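印刷 | メールで送る

Handen工科カレッジ 学生クラブだより
03/02/2018

古いパソコンを分解するロボット：Prolluraチームの活動報告

こんにちは。ロボットクラブのProlluraチームです。私は留学生で、今年からこのたよりの文章を担当しています。日本語におかしいところがありましたら、部室まで教えてください。

私たちのチームは、使わなくなったデスクトップパソコンをロボットアームで分解する課題に取り組んでいます。秋学期は、机の上に置いた大きな部品をつかんで、決めた場所に置く練習をしました。冬からは本物のパソコンの中で作業をしています。ケースの中は狭く、ケーブルもたくさんありますので、机の上の練習とはかなり違う仕事になりました。

今の目標はCPUを取り出すことです。人間の手なら短い時間で終わります。ロボットの場合は、レバーの位置、金具の角度、指を下ろす高さを一つずつ確かめる必要があります。手首の小さいカメラの映像を見ながら、部員が交代で操作をしています。

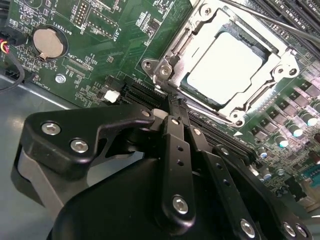

マザーボードの上のグリッパー。左側に丸い電池、右上にCPUソケット。

最初に困ったのは、グリッパー自身が映像の下の方を大きく隠してしまうことでした。指の先がどこにあるか、慣れない人にはよく分かりません。先輩は「指を見るのではなく、指の周りの部品を見なさい」と教えてくれました。それから私たちは、電池、コンデンサ、ねじなどを目印にして位置を覚えるようにしました。基板に印刷された小さい文字も、場所を伝えるときにとても便利です。

練習は一回40分です。操作する人と記録する人の2人で組みます。記録する人は、指がどこに触れたか、途中で止めた場合はなぜ止めたかをノートに書きます。初めは「失敗」とだけ書いてありましたが、あとで読んでも何も分かりませんでした。今は「ソケットの枠に右の指が先に当たった」のように、文で書く決まりになっています。私にとっては日本語の勉強にもなっています。 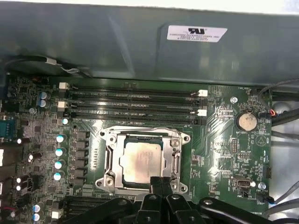

熱伝導グリスの問題

古いCPUの表面には、熱伝導グリスの残りが付いていることがあります。このグリスについて、部員の意見は二つに分かれています。先に拭いてから練習した方がよいという意見と、実際のリサイクルの現場に近い状態で練習した方がよいという意見です。私は二番目の意見に賛成です。しかし、指のパッドが汚れますと、その次の部品にも汚れが移ります。練習のあとには必ずパッドを拭くことにしました。

パソコンを置く向きについても話し合いました。ケースは横に倒して、開いた面を上にします。アームが上から入りますので、この向きがいちばん安全だと考えています。ケーブルがアームの通り道に出ていないかどうかは、電源を入れる前に記録係が見ます。 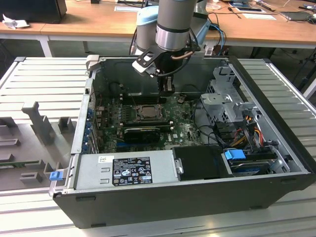
先月は、Ibarra研究室の皆さんが練習を見学してくださいました。そのときにいただいた助言の一つは、速さを急がないことです。私たちは時間を短くしたいという気持ちが強くて、アームを下ろす動作を速くしすぎていました。今は、基板に近づいてからの速度を前よりずっと低く設定しています。待っている時間は少し退屈ですが、操作する人の緊張は小さくなったと思います。

もう一つの助言は、つかむ前に金具の状態を声に出して確認することでした。「レバー、よし」「プレート、よし」と言います。最初は恥ずかしかったのですが、声を出すと記録係も同じ場所を見ますので、見落としが減りました。

つかんだあとの持ち方も研究中です。CPUは薄い部品ですから、指の力が片方に寄りますと傾きます。ソケットの中はとても弱いので、落とすことは絶対に避けなければなりません。

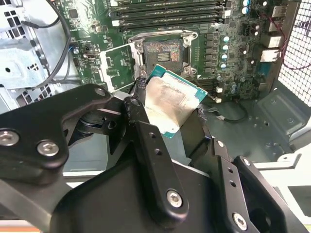

力の設定を変えながら、毎回の結果を表にまとめています。表はまだ途中ですが、強くつかめばよいというわけではないことが、だんだん分かってきました。指の高さの方が大切なようです。この点は次の号でもう少し詳しく書きたいと思います。

四月の発表会について

四月に、Jiduraホールで学生プロジェクトの発表会があります。席は200席で、入場は無料です。私たちのチームは実演とポスター発表を予定しています。ポスターは日本語と英語で作っています。

また、新しい部員も募集しています。ロボットの経験は必要ありません。ねじ回しを使ったことがない人も歓迎します（私もそうでした）。部品の名前は、練習をしながら覚えることができます。

不要になったデスクトップパソコンをお持ちの方は、部室にご連絡ください。データの入った部品は、必ずご自分で外してからお持ちくださるようお願いいたします。

Prolluraチーム 記録・広報係

印刷 | メールで送る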